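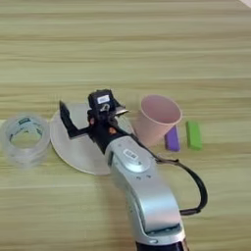

When a table arm snags its own cable: workshop tips

I'll say up front that I'm not sold on small robot arms for the home workshop. Most of what they do, I can do quicker with my left hand while holding a cup of tea. But plenty of people are buying them second-hand now, and the letters I get are nearly all on the same subject - the arm stopped dead halfway through a simple job and wouldn't start again. So I've had another look at it.

The fault is usually the cable. Sellers like to tell you it's the software, and that the next update will sort it out. I've heard that one before. Mine is a Merus, bought used from a bloke in Sastbridge for $1,997, which my wife has not forgotten. It ran well for 3 weeks, then started cutting out whenever the wrist turned hard to one side. No smoke, no bang, just an arm frozen over the table with a block in its fingers, and then the block on the floor.

Check the loop first

The cable to the gripper needs slack, but slack is also what catches. Too tight and it tugs at the plug each time the wrist rolls. Too loose and it drags across the table, hooks a cup and takes it for a ride. With the power off, move the arm by hand (if yours allows it) to the furthest place it has to reach, and look at the plug while you do. If the plug leans, let out a bit more cable. If the loop lies on your work, take some back.

Don't fix it down with packing tape. I know the roll is right there. Packing tape lets go when it warms up, leaves gum on the casing, and if it folds over a joint you've made a second fault to go with the first. A soft hook-and-loop strap does the job and comes off clean.

Practise with things that don't matter

Preben Bisgaard, who mends sewing machines in Polludlow and has more patience than I do, tests every repaired arm with paper cups and little coloured blocks on a plate. I thought that was fussy until I tried it with a china mug. Set the light stuff out in a row with a hand's width between each piece, and leave the end of the table clear so there's nothing behind for the arm to shove.
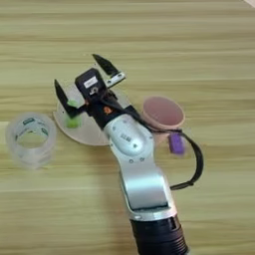 Run the same pick-up over and over at the slowest speed before you trust it. Preben does 100. I got bored well short of that, and the fault came back the same evening, so make of that what you will. A bad plug can behave perfectly for half an hour.

Keep your fingers out

An arm that has stopped isn't an arm that's off. Mine sat still for more than 2 minutes once, then finished its move while I was reaching for the block. It only gave me a pinch, but the fingers on these things close harder than you'd think. Pull the plug at the wall before you touch anything. The stop button is fine for stopping, but I don't count it as off.

If it still cuts out

Swap the cable before you pay anyone to open the arm. The Ladefoged spare I bought was a bit stiffer than the old one and needed a wider loop, but the cutting out has stopped so far. I'm not calling it cured. Write the date on the new cable with a paint pen, keep the old one in a bag marked "bad", and don't let anybody talk you into a service plan until you've tried it.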